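Household Skills Collection, Skevville site
Progress report to the Hegedűs Fund
Prepared by Mwanaisha Bakilana, Flovard
2nd February

Dear all,

What a good stretch this has been! When I last wrote to you in November we had a half-working recording setup and a long list of kitchen tasks we hoped to teach. We now have 197 accepted demonstrations, and the one task we picked to go deep on, corn and pot, makes up most of them. The task is small on purpose: corn on the table, steel bowl or pot on the table, get one into the other. Sometimes we record the container being handled by itself, so the model gets plenty of practice with a shiny rim.

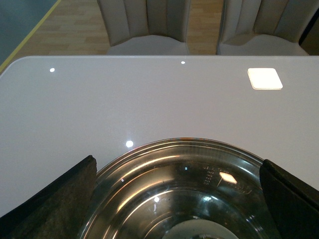
Why spend so long on one simple task? It lets us change one thing at a time and see what the model makes of it. With ten tasks and a few demonstrations of each, we'd have no idea whether a bad result came from the grasp, the lighting or the operator.

Most of the work since November went into variety. Early on, our operators fell into habits (me included) and started almost every run with the corn in the same comfortable spot. Feng-yi Chung wrote a short start-position sheet, and now each session works through it in shuffled order, with the container placed first and the corn second. Sessions are shorter too. We stop after 50 attempts and swap operators, and the paths people take have become much more different from one another, which we're thrilled about.

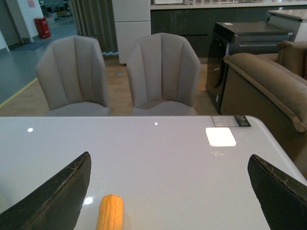 Feng-yi would like it on record that the shuffled starts slowed everyone down for the first week, and that the slower runs turned out to be the cleaner ones. I agree, and I've kept the pace target low for the coming period as a result.

Review has moved along nicely as well. Every attempt gets watched by a second person before it goes into Draltetti, our labeling tool, and gets one of three marks: keep, keep as a recovery, or drop. The recovery group is my favorite part of this whole project. Those are the runs where the first grasp slips and the operator calmly goes back for another try. We used to throw them out! The model trained with them is far more willing to try again after a miss, and we've set a goal of 100 recoveries by the end of the grant year.

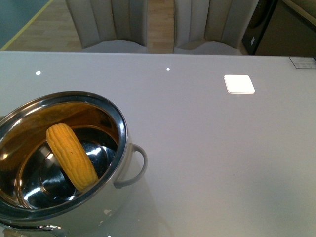
Labels for the end of a run took more arguing than I expected. We settled on marking success only once the corn is at rest in the container and the fingers have opened and moved away. A run that ends with the fingers still closed is marked unfinished, even if it looks fine. We went back over the older runs with this rule, and it cleared up a lot of disagreement between reviewers.

On spending, we are within plan. The one item we'd like to move is the money set aside for a second table, which we would rather put toward reviewer hours. 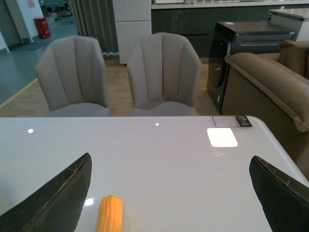 Our next big push is on lighting and starting pose. Right now the model does well with the corn lying down in the middle of the table and gets shaky near the corners. Glare is a suspect. A polished white top like ours throws back a big glowing square toward the right and smaller bright spots elsewhere, and we want to know how much the model leans on those as landmarks. So we'll record the same starts under 5 lighting setups, then hold one setup back for testing. Feng-yi has the schedule drafted and will send it separately, along with the updated start-position sheet.

Questions are very welcome, and so are visits. Recording days are the fun ones to come for.

Mwanaisha Bakilana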